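# Wikasmont hand-held gripper kit: worth it for a two-person shop?

**tfl_bench** (thread starter)
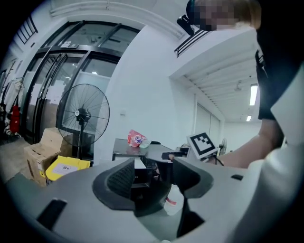
## Original post

We have had the Wikasmont hand-held kit on loan from Irkia and have to decide in January whether to buy two. Use case is pick-and-place demonstrations of small packaged goods, collected by hand, then used to train a policy for a fixed arm with the matching fingers. The picture is from the wrist camera during setup, marker sign on the desk.

What I have so far:

- Weight with battery and camera: 850 g on our scale.
- Episodes recorded: 223.
- Episodes rejected by the pose check: 12.
- Battery: a full charge lasts one morning of steady use.

The rejected ones are mostly fast turns. The software drops the episode if tracking is lost for more than 8 consecutive frames, and the threshold can't be changed in the base license.

Questions for owners:

1. Does the finger pad hold up?
2. Is the full license worth the money for two operators?
3. Does anyone run it without the fiducial marker?

Tien-fu Lam

---

**nbadawi**

Owner of three units, bought through Cusbridge.

1. The pad is a wear item. Ours start to glaze after a few weeks on cardboard and the grip gets inconsistent on film bags well before the pad looks bad. Order spares with the unit. They ship in pairs, and the lead time is longer than the product page says.
2. Yes, if only for the threshold. Exporting raw poses is also locked in the base license, and you will want those the first time an episode is rejected and you can't see why.
3. Tried it, went back.

I'd move the marker, though. In your picture there is a lot of glass on the left, and a reflection of the room in a door is a good source of false features when you turn that way. Put the marker where it stays in view at the start and end of each episode, and keep the operator's back to the glass where you can.

---

**q_ly**

> Does anyone run it without the fiducial marker?

We do. Eight hours a week, mixed rooms, no marker. The marker only fixes the start frame. If your policy works in relative end-effector motion you don't need a shared origin, and the tracking in between is the same either way.

I disagree about the glass as well. The lens is wide enough that the doors are a fraction of the view most of the time, and there is plenty of fixed structure on the ceiling in that picture for the tracker to use. I would look at the motion first. Fast wrist rotation gives blur, and blur loses tracking in any room.

Quyên Lý

---

**nbadawi**

Relative motion is fine until you want to merge sessions from two operators on one desk, and the OP said two units. With no shared origin you can't check one unit's calibration against the other. We had a unit with a bent camera mount for a month, and the only thing that showed it was a constant offset against the marker.

On the ceiling: agreed while the tool is level. Point it down at the desk and you lose most of that.

---

**q_ly**

A bent mount shows up in the monthly calibration board check, if you do it. I'll give you the two-operator case.

---

**lahcen_ah**

I service these. A few notes.

The two fingers are different shapes on purpose. The wide scooped one carries the pad and the smaller hooked one closes toward it. People order replacements as "left and right" and get the wrong part. Use the part code molded on the inside of the finger.

Common faults, in the order I see them:

| Fault | Symptom | Fix |
|---|---|---|
| Loose trigger linkage | Logged width doesn't return to zero | Retighten, rerun width calibration |
| Glazed pad | Slips on film bags | Replace pad |
| Camera mount shifted | Constant pose offset | Replace mount, don't bend it back |
| Dust in the battery contacts | Restarts mid-episode | Clean dry |

The first one matters more than people think. If logged width is off by a couple of millimeters, the arm will crush anything soft or miss the grasp, and the demonstration video will look perfect.

For rejected episodes: before spending on the full license, set exposure to manual and shorten it. The default auto exposure is slow under fluorescent light.

Lahcen Abdel Hamid

---

**tfl_bench**

Useful. Replies in order.

Exposure was on auto. I set it to manual and recorded 85 new episodes at the same desk, same operator, marker not moved. One rejected. I haven't tested the glass separately, so nbadawi and q_ly can keep that one open.

Width calibration: closed reading was 1.4 mm. After retightening it reads 0.1 mm. That means the first batch has a bad offset in it. Can it be corrected after the fact, or do I throw it out?

---

**lahcen_ah**

If the linkage was loose the offset drifts, so a single subtraction won't do it. Check the closed reading at the start and end of each session. If both agree, subtract and keep the session. If they don't, record it again.

---

**miyazaki_t**

Dissenting view on the purchase. We compared this with the Ní Chonaill kit and bought the other one. Heavier by 200 g, uglier software, but the rejection threshold is a plain text setting and raw poses are in the base price. With two operators the license difference paid for a third unit.

The Wikasmont is nicer to hold. If your operators do full shifts, that may decide it.

Toshio Miyazaki

---

**nbadawi**

We had a Ní Chonaill on trial. The trigger spring was too stiff for two of our people and it went back. Get everyone who will use it to hold it for an hour before you sign anything.

---

**tfl_bench**

Asked Irkia for an extension on the loan and a quote with the full license and four pairs of pads. I've also requested a Ní Chonaill trial unit. Same desk, same bags, both operators. I'll post the rejection counts and closed readings when I have them.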